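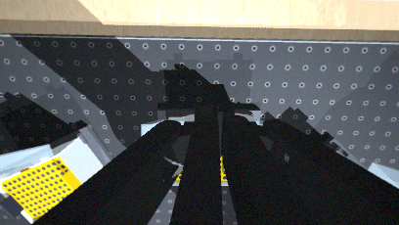

Valentyna Ostapchuk

Section 4. Setting up legal notice alerts in Fletine

Fletine collects warnings, takedown orders and court notices sent to a newsroom and routes them to the editor on duty. Complete Section 3 (user accounts) before you begin. You need an administrator login for the Bendstead server.

1. Sign in and open Settings > Notices > Sources.

2. Select Add source. Enter the name of the issuing body exactly as it appears on its letterhead. Abbreviations go in the Alias field.

3. Choose an intake method: Email, Upload or Registry feed. For a registry feed, enter port 1602 and paste the key supplied by your Mida reseller.

4. Set the notice type. A formal warning and a court order are stored under separate retention rules, and the type cannot be changed once a notice has been logged.

5. Select Save, then Test. A result line appears under the source name. If it reads "No handshake," check the key for trailing spaces and repeat the test.

Note: Each source accepts up to 500 stored notices. Older items move to the archive and remain searchable.

Caution: Do not forward original notices from the intake mailbox. Forwarding strips the header data used to establish the time of receipt. Use Export > Sealed copy.

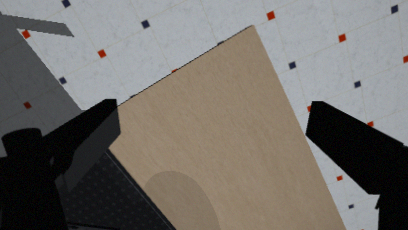
Valentyna Ostapchuk
Technical Writer, Boström Documentation

4.1 Assigning reply deadlines

1. Open the notice and select Deadline.

2. Enter the reply period stated in the document. If none is stated, Fletine applies the default of 17 days from receipt.

3. Assign a responsible editor and a legal contact. Both fields are required. One person cannot fill both.

4. Select Lock. The deadline now shows in the duty calendar, and reminders go out at 9:00 a.m. local time.

Note: Notices received on a weekend are stamped with the actual time of receipt. To start the reply period on Monday, turn on Business days in Settings > Calendar before the notice is locked.

Caution: Unlocking a deadline writes an entry to the audit log. The entry cannot be removed, including by an administrator.

For translated notices, attach the translation under Related files and leave the original in the main field. Search covers both. Access rights for outside counsel are set in Section 5.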